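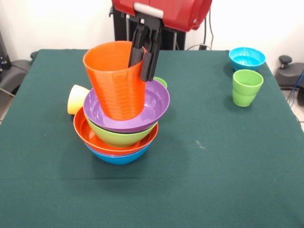
Fig. 1. Orange cup in a purple bowl, lime-green, orange and blue bowls under it.

Home Modules Handouts Reading Staff
Filed under: Product & Packaging / Year 2 / Handouts

Week 4. Stacking and nesting
Notes from the 8/8/19 lecture, D. Paulík. Typed up fast, slides to follow when Violeta Yáñez has sorted the login.

Left over from last week: draft angle. Several of you wrote it down as the angle of the whole wall to the table. It's measured from the vertical. Change it in your notes, it matters today.

Two words people mix up

Stacking = one thing stands on another. Height goes up by nearly the full height of each piece. Tins, crates with lids on, boxes.
Nesting = one thing goes down inside the next. Height goes up by the step only. Cups, bowls, buckets, trolleys outside a supermarket.
Some things do both. A bread tray turned one way nests empty, turned the other way stacks full. Good exam-ish topic, look at one if you work in a shop.

Nesting is about empty goods mostly. Stacking is about full ones. Ask first which state the thing spends its life in. A crate that goes out full and comes home empty needs both answers.

The step

Step (also "nesting pitch" in older books) = how much the pile grows when you add one more.
Pile height = height of one piece + step x (number of pieces minus one).
Do it on paper before you open any software. Most of the bad briefs from June had the step guessed.

What sets the step:
- wall thickness
- draft. Steeper wall, bigger step. A straight-sided tub hardly nests at all
- the rim, if it's deep or rolled
- any foot ring underneath
- lugs or a ledge put in on purpose

Same shape, same size: step decides everything. Graded sets (small in medium in large) are different, the whole set can sit inside the biggest piece or poke out the top, depends how the heights were chosen. Decide early. Marketing will want the poking out version because all the colours show on the shelf. Freight will want the other one.

Jamming

Two smooth tapered walls pushed together will wedge. Shallow taper is worse. Air gets trapped as well, so pulling them apart you fight suction. Paper cups have this problem, flower pots, cheap buckets.
Cures:
- stacking shoulder: small ledge inside, the next piece lands on that and the walls never touch
- ribs or dimples, three is plenty, evenly spaced
- vent notch in the foot ring to let air in
- rims that leave a gap for a fingertip

Cost of the cure: bigger step, fewer pieces per box. Always. Write down what you gave away.

Worked case: Savier bucket

Retamal (makes buckets and planters for garden shops) had the Savier, a 305 mm tall bucket. Returned by shops, staff couldn't seperate them. First version had no shoulder, step was very small, lovely on a pallet. Catalina Salinas did the redesign: shoulder added below the rim, step went up by 7 mm. 

Pile of 4 buckets grows by 3 x 7 = 21 mm over the old pile. Sounds like nothing. Now do it for a full pallet column and see how many buckets you lose. Bring the working on Monday. Assume any sensible old step but state it.

The shops were happier, the haulier was not. Graciela Ojeda in their warehouse wanted the shoulder halved, tests on that were still going when we got the file. So no final answer in this handout.

Stability

A nested pile acts like one tall object, pieces hold each other. A stacked pile acts like several objects with slip between them. Things that make it worse:
- wide piece on narrow base
- load off to one side
- soft pallet, damp card
- mixed shapes, where the rims don't match and each piece finds its own seat

At home people stack anything in anything. Cupboards, draining boards. Design for the pile they'll make, with next door's mug in it. The Zestau range ignored this: each item nests with its own kind only, so three half-height piles in the cupboard and the shelf is full.

Cleaning and drying

Nested when damp = water held in the gap, smells, marks. Foot ring with a notch helps. Catering users will ask about this before they ask about price. Put it in the brief.

Reading
Yamila Durán, Drusteo module notes, part on returnable packaging. Skip the pallet tables, they're out of date. Her drawings of shoulders are better then mine, copy those.

To do
- find one thing at home that jams. Measure height, measure a pile of it, work out the step
- sketch a section through the wall, full size, pencil
- one line on what you'd change and what it costs in pile height

Rulers please, the metal ones in the studio have gone again. Room as last week.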